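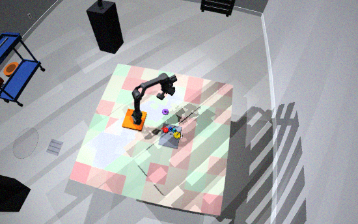 Shirley Mellor, Technical Communications Manager, Cevwood

Cevwood has completed the first stage of a laminate surface replacement programme at the Ellwood branch library, the adjoining study centre and the public café on the ground floor. A total of 472 tabletops have been refaced or replaced. The second stage covers the children's reading rooms and starts in January.

The work follows a condition survey which recorded lifting edges, heat marks and worn print layers on tables fitted when the building opened. Frames and legs were found to be sound in most rooms and have been kept. Only the tops were taken out of service, and those with a dry, flat core were refaced at the Cevwood workshop. Tops with swelling at the core were cut up for use as packing boards.

The new surface is Willura, a high-pressure laminate supplied in sheets and bonded to both faces of the core. Using the same thickness of sheet on the underside keeps the top from bowing as the heating in the building goes on and off. Edges are finished with a separate band, applied hot and trimmed flush. Corners on the study centre tables have been rounded to match the existing frames.

Willura is available in plain and patterned finishes. The Ellwood order is for a matt finish throughout, chosen after sample boards were left in the café for public comment. Gloss samples were withdrawn early in the exercise, as readers seated under the roof lights reported glare. Darker plain colours showed finger marks and were also dropped from the list.

Tops were exchanged in batches of up to 200 so that the library could stay open. Each batch was removed after closing time and the refaced tops were fitted before the doors opened at 9.30 am. The café was closed for one Saturday while the fixed counter was measured and its front panel rehung.

Before delivery, a sample from each batch was tested for bond strength, resistance to hot cups and resistance to the cleaning fluid used on site. One batch was held back at the workshop after the edge band came away from two samples. The glue temperature was corrected, the whole batch was banded again and the samples passed on retest.

"The frames had plenty of life left in them and it made little sense to order new furniture," said Shirley Mellor. "The slowest part of the job was matching the old fixing holes, which had been drilled by hand and differ from table to table. We made a drilling guide for each room and marked every top with its room and position on the underside."

Cleaning staff have been given a care sheet. Tops should be wiped with a damp cloth and mild soap, then dried. Scouring pads and wax polish should not be used. Chips to the edge band should be reported under job reference 2067, with the room name and the number marked on the underside of the table.

Rorkenetti, which supplied the edge banding, will also supply the second stage. Spare banding in each colour is being held at the workshop for repairs.

Contact: Shirley Mellor, Cevwood Technical Communications | © Cevwood. All rights reserved. | Back to top

Shares 14 | Comments 0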